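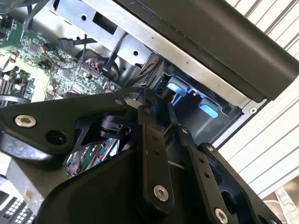
The Cenel gripper reaching into an open desktop computer.

Frequently Asked Questions

What is the Cenel service?
Cenel is an on-site trial of robotic handling for computer repair and recycling shops. It is offered by Wokska.

How long does a trial last?
The standard trial is 60 days. It may be extended once, to 84 days, upon written request.

Must cables be removed beforehand?
No. Side panels must be taken off and the power cord unplugged. Internal cables may remain in place.

Does the service cover laptops?
Not at this time. Only desktop computers are accepted.

Who may operate the equipment?
Staff who have completed the operator course. Course dates are set by Zihan Tang, Training Office.

Whom should we contact about fees?
Please write to Celeste Vieira, Customer Accounts, and include your site number.

Last updated: Oct 7, 2025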